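Filed under: Diary, Kids' Ministry
2 comments | 5 shares

What the Fourth Graders Did to Jonah

31 May 2024

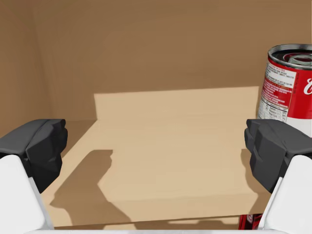
Morning

Woke up with the whale song in my head. We've sung it since January and I no longer believe it has an ending, only a key change. Lâm Mai texted before I had my shoes on to say the photocopier at church was jammed again and did I want the coloring sheets in gray or not at all. I said gray. Jonah spent three days inside a fish, he can manage without color.

Wrote the parent email while the coffee dripped. It explains the summer schedule, the allergy form and the door code, and I expect to be asked about all three by people who have it open on their phones. The door code is staying out of this diary, but I have now typed it so often that I tried to use it at the bank.

After lunch

Drove to the Uysal place for fabric. Wanted blue for the sea and came home with something the label calls Pistia, a green you'd find on a pond. It was on sale and there was plenty of it. The sea off Joppa will be a bit swampy this year.

Then the run-through. The boy playing Jonah has decided Jonah is from Texas. The sailors threw him overboard with real feeling, twice, and the second time wasn't in the script. I asked the group what Jonah should have done when God told him to go to Nineveh, and a small girl in the back said, "Asked for a ride." I've heard whole sermons with less in them.

Prayer time ran long. We prayed for a hamster, a grandmother's hip, and the hamster again.

Late

Hem of the sea finished, crooked at one end. I sat down meaning to read the Jonah chapters properly and got as far as him sulking under his plant, annoyed that things had worked out fine for everyone else. I was fairly annoyed myself at that point, over a photocopier, so I read it again slower and then texted Lâm Mai thanks for the gray sheets.

She says the whale's tail has come off. Need glue.

Last updated: 9:40 pm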